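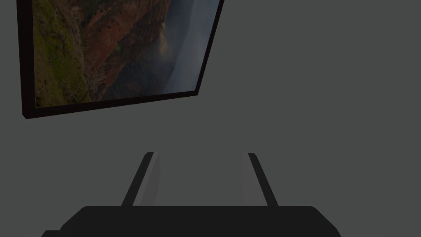
Figure 17. Simulated wrist view, gripper open, wall and part of a framed picture ahead.

5.4 Wrist view check before a simulated run

This section applies to all runs started from the Kirnadano scene library. Complete it once per scene load and again after any change to the tool, the view settings or the room layout. The operator who signs the run sheet carries out the check.

5.4.1 Conditions

The arm is in the hold state and the gripper is commanded open. No object is assigned to the gripper. The scene has finished loading, and the status line in the Plallgate console reads READY.

Note: A scene can be displayed before its collision shapes are active. Do not start the check from the display alone.

5.4.2 Procedure

1. Open the wrist view at full size. Close any overlay that covers the lower half of the view.

2. Confirm that both fingers are visible and that their tips end at almost the same height. In Figure 17 the tips lie a little below the middle of the view. A clear difference in height points to a wrong tool offset; go to 5.6.

3. Confirm that the gap between the fingers is clear. Only the background should show through it. If part of an object appears in the gap, move the arm back to the hold pose and repeat from step 1.

4. Confirm that the gripper body covers the lower center of the view. It should not hide the fingertips.

5. Compare the view with the reference view stored for the scene. Wall fixtures and hung items may be cropped, as the picture at the upper left of Figure 17 is, but the crop must match the reference.

6. Read the tool position in the console and enter it on the run sheet. Do not estimate distance to a wall from the wrist view. A plain wall such as the one in Figure 17 gives few points to judge by.

7. Command the gripper closed, then open. Both fingers must move. Stop the run if one finger stays in place or passes through the other.

8. Save the view with the run number. Enter your initials in column D.

CAUTION: Framed pictures, shelves and switch covers stand out from the wall surface. The keep-out distance is measured from the outermost face of the item, never from the wall behind it. Scenes converted from Vudholm release 2 list the wall plane only, and the depth of each item must be added by hand.

5.4.3 Limits during the check

Keep-out distance to fixed surfaces: 594 mm
Time allowed in hold state before the check must be repeated: 2000 s
Console message if either limit is passed: code 2734

The limits are the same in simulation and on the real cell. Do not widen them to let a simulated run finish. A run that needs a wider limit is logged as failed and passed to scene maintenance.

5.4.4 Light level

Dim scenes are permitted. The fingers must still stand apart from the background along their full visible length. Pay attention to the inner pads: in Figure 17 the right pad is close in tone to the wall, most of all at its curved inner edge. Where the edge cannot be followed by eye, raise the scene light one step and record the new level. Do not change the pad material to gain contrast – this alters the tool model and voids the reference view.

5.4.5 Printed scenery

Pictures and posters in a scene often show ground, plants or sky. Perception modules may report these as real surfaces. Before the first run in a scene with printed scenery:

1. Switch on the Kao depth layer.
2. Check that the printed area reads as one flat surface.
3. Check that no grasp target is placed inside the border of the item.
4. If a target is reported there, mark the item as non-graspable in the scene file and reload.

Note: Marking the item does not remove its collision shape. The keep-out distance in 5.4.3 still applies.

5.4.6 Records

Keep the run sheet, the saved view and the console log together under one run number. A view without a matching log is not accepted as proof of the check. Reference views are renewed each June, and at any change of tool model.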